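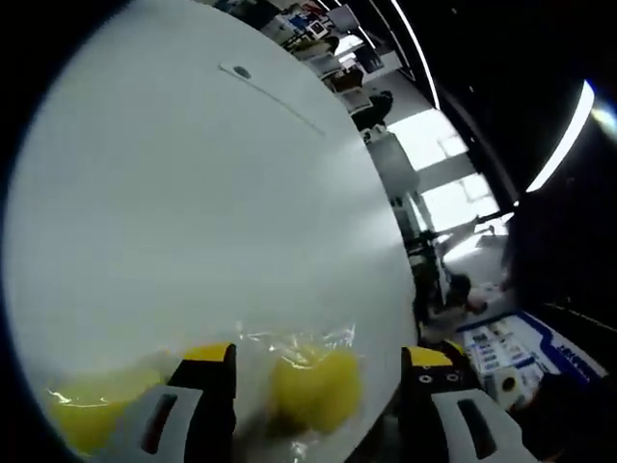 Why Do We Hear an Echo?

Have you ever shouted "Hello!" in a big empty hall and heard your own voice say "Hello!" back? It was an echo. On this page we will learn where an echo comes from, and how you can find one near your home.

Sound is a kind of shaking

When you clap your hands, you push the air between them. This air pushes the air next to it, and that air pushes the next air again. So the push travels away from your hands in all directions. We call this a sound wave. When the wave comes to your ear, it makes a very thin skin inside the ear shake, and then you hear the clap.

You can feel this shaking. Put two fingers on your throat and hum a song. Do you feel it? Now stop humming, and the shaking stops too.

Sound can bounce

Think of a rubber ball. If you throw it at a hard wall, it comes back to you. If you throw it at a thick blanket on a clothesline, it falls down. Sound waves do something similar. A hard and smooth surface, like stone or tile, sends most of the sound back. A soft surface, like a carpet or a winter coat, takes in a large part of the sound, and only a little comes back.

This is why your voice sounds so strong in the bathroom, and why the same song sounds weak in a closet full of clothes. Please try it. You have to sing the same song in both places, and equally loud.

Why must the wall be far away?

In your bedroom the sound bounces from the walls also, but you do not hear an echo. The walls are too near. The sound comes back so quickly that your ear mixes it with the first sound.

Sound in air is fast. In one second it goes more than three times the length of a soccer field. To hear a real echo, you need a wall that is at least 17 meters from you. If the wall is 166 meters away, the sound needs almost one second to go there and come back. In this time you can say a short word, close your mouth, and listen to it.

In the town of Arkthorpe, where I taught for many years, there is an old stone quarry. My class stood on one side and shouted to the cliff on the other side, which is around 200 meters from the path. Every word came back very clearly. One girl, Ingeborg Sperling, shouted a question to the cliff, and she was a little angry that it only asked her the same question.

Curved walls

A flat wall sends the sound back like a flat mirror sends back light. A curved wall can do something more interesting. If the wall bends around you like the inside of a bowl, it can collect the sound and send it to one place. A person who stands in this place can hear a whisper from far across the room. Such a room is called a whispering gallery.

If the wall bulges out toward you, like the outside of a ball, it spreads the sound in many directions. Then each listener gets only a small part of it. Some concert halls have bulging shapes on the walls for this purpose, so that the music is spread evenly.

Animals that use echoes

Many bats fly at night and catch insects in the dark. They make very high calls and listen to the echoes. From the echo a bat knows how far away the moth is, and in which direction it flies. Dolphins do this under water with clicks. Most bat calls are too high for our ears.

Try it yourself

You need a large building with a flat wall and an open place in front of it. Ask an adult to come with you, and choose a place without cars.

Stand near the wall and clap one time. Walk ten big steps back and clap again. Continue in this way. At some point you will hear two claps, first yours and then the one from the wall. Mark this place with a stone.

Then let a friend try it with closed eyes. Does your friend hear the second clap at the same place?

Words to remember

Sound wave: a push that travels through air, water or another material.
Echo: a sound that has bounced and comes back to the listener.
Absorb: to take in. A carpet absorbs sound.

Text: Wolfram Stöcker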